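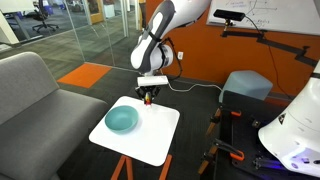 4/28/23

Long day, sore hands, happy anyway. The splitter came! I have been waiting on this thing since January, when the dealer swore up and down it would be three weeks, and I'd pretty much decided it was sitting at the bottom of an ocean somewhere. Then at 7 this morning the phone rings and it's the delivery driver, lost, down at the Clondeck turnoff, wanting to know if he can get a flatbed up my lane. I said sure. (He could, just. He took out a bit of the ditch on the way and I've decided not to care.)

So it's a Tamayo, the tractor-driven one with the short conveyor, and it is a lot bigger in my yard than it looked on the dealer's lot. I'd measured the shed door twice over the winter and it still only goes in if I fold the conveyor up and back it in crooked. First try I had it jammed against the post and had to get down and stare at it for a while with my coffee. Second try went fine.

The manual is 87 pages long and I'd guess a third of it is about the hydraulic oil. I read it at the kitchen table over lunch like a good student, and then went out and put the driveshaft on backwards. The guard chain wouldn't reach and I stood there calling the chain names for ten minutes before I looked at the little drawing on the tube. Well, now I know.

Got it running by two. What a noise! My old electric splitter just kind of hummed and pushed, and this one growls at you. I started with the ash because ash is easy and I wanted to feel good about myself, and it went through it like toast. Then I got cocky and fed it a nasty forked piece of elm from the bottom of the pile, and it stalled right in the middle with the log half open. Had to back the ram off, turn the log end for end and go again. It let go on the second push with a bang that sent the dog under the truck.

I quit at suppertime with a heap under the conveyor taller than I am. Should have quit sooner, my shoulders are telling me all about it.
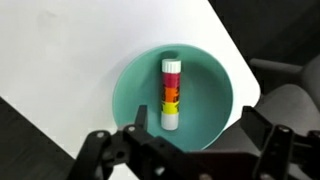

Things to sort out before Monday

Grease. The manual wants every fitting done after the first few hours, and my grease gun is full of something old and black that I don't trust. Clean that out first.

The saw bar on the Pusico is worn on one side and cutting a curve, which is why half my rounds look like cheese wedges. The new splitter doesn't like them crooked, they roll off the cradle. I could flip the bar and get another month out of it, but I think I'll just buy one. They had them for 51 dollars last time I was in.

Call Zareo about the trailer. They said I could have the tipping one for a weekend at 40 a day and then they never wrote it down, I'd bet money on it. 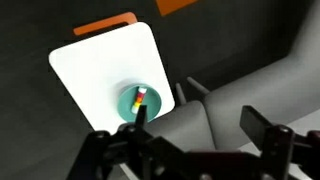 Also need pallets. I've got wood lying straight on the dirt along the north fence and I know better, I lost the whole bottom row to rot that way two winters back. The feed store puts their broken ones out by the road and I'm not too proud to take them and nail them back together.

What I keep going back and forth on is the stacking. I always do the long rows against the fence, two deep, bark up on the top layer. But with the conveyor I could drop it straight into wire cages and never touch it again until it goes on the stove, and after today that sounds awfully good. The cages cost money though, and I kind of like stacking. It's the part where my head goes quiet. Maybe cages for the ash, so it's ready first, and the oak goes on the fence like always.

Supposed to rain tomorrow so I threw the tarp over the heap, one corner tied to the tractor. Must remember that before I drive off in it. Going to bed.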